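Koltent cell 2, fault review
Minutes, 2023-06-09
Chair: Tamer Masri
Apologies: Tarawneh

1. Previous minutes agreed, with one correction: the fault log reference should read 517.

2. Right arm, loss of position
Masri reported that the right arm stopped in mid-move at cycle 1,042 of the cup and tray run. The controller gave a following error on the shoulder joint. The left arm did not stop with it and carried on for 142 ms before the link timed out. No contact between the arms. Nobody was inside the enclosure.

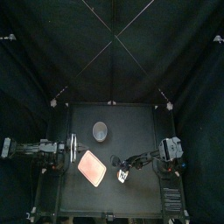 The log shows 207 dropped messages on the right arm bus in the minute before the stop. Punby have asked for the full log and the shoulder motor settings. Swapping the bus cable did not clear the fault, so the cable is ruled out for now.

3. Linked stop
Agreed that a fault on either arm must cut drive to both directly, without going through the link. Cutent to quote for the relay. Until it is fitted, the cell runs at reduced speed with one person at the stop button.

4. Actions
Masri: send log and settings to Punby.
Tarawneh: check gripper marker position on the right arm and repeat calibration.
Cutent: relay quote, fitting by August.

5. Any other business: none.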